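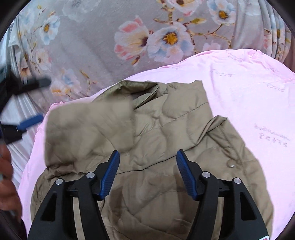
The Winter Closet in Summer: A Talk With Naa Gbeho

June 26, 2024

Naa Gbeho puts other people's winter clothes away for a living. Her business, Flodholm, takes in coats, sweaters and blankets from half of Tisness every summer and hands them back in December, when their owners have forgotten what they own. "They open the bag and say, oh, I have a green scarf," she says. "I have never once been thanked for the scarf. They think they found it."

She started in 2000, in her own spare room, with two shelves and a cousin's ski pants. She still has the shelves. The ski pants were picked up eleven years later by the cousin's daughter, who was by then tall enough to wear them.

I ask whether folding can be taught. She gives me the look a dentist gives you when you say you floss.

"Folding, sure. Stopping is the hard part. People fold a shirt until it's the size of a sandwich and then they're surprised it has lines in it. Three folds. If it needs a fourth, get a bigger shelf."

Puffers get their own rules, and she has views on the people who break them. The vacuum bag, to her, is a moral failing. "You pay good money for a jacket full of air and then you buy a machine to take the air out." Her method is to close the jacket, lay the sleeves in over the front, fold it once and leave it alone under something light. She doesn't roll, and she doesn't stuff it in its own hood, even when the label tells her to. She once wrote to the outdoor company Praltow about the hood business. They sent her a coupon for 200 off a tent.

The quilting, she says, tells you how a jacket has been treated. Those big curved sections should puff back up when you take your hand away. "If they just lie there, somebody's been sitting on it. Usually in a car."

I suggest that most of us hang things up on the back of a door and hope. She doesn't write this down, but I feel she would like to. 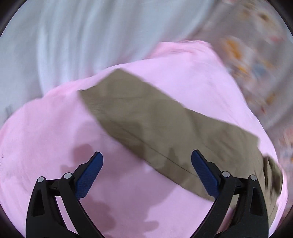
Creases are where we disagree. I think they fall out when you wear the thing, and Naa thinks that is what people say who have never stood behind me in a line. Before anything goes into a bag she lays it on a cloth and goes over it with the flat of her hand, from the middle out. The pink one does the job as well as any, and it makes the khaki easy to read: the soft wrinkles across the middle, the thin dark seam near the long edge, and over on the right a bunched part that hasn't been dealt with yet. "That bit," she says, "is everybody's whole closet."

Then there is the paperwork. Every bag gets a number, written on a card in pencil, and the card goes in with the clothes. Number 123 has been in her back room longer than her son has been in school. It holds a single cardigan, and she sends the owner a postcard each year. The shelving is by Hauksdóttir, bought secondhand, and put together, she admits, upside down. It has held.

I ask what she does with her own winter things. There is a pause long enough for me to look out the window.

"They're on a chair," she says.

Which chair?

"You can't really see the chair."

She gets up to put the kettle on and tells me over her shoulder that blankets are a different matter, that a blanket should be folded by two people who are getting along, and that if I have any at home I should bring them in before the moths find out. I have four. I told her two.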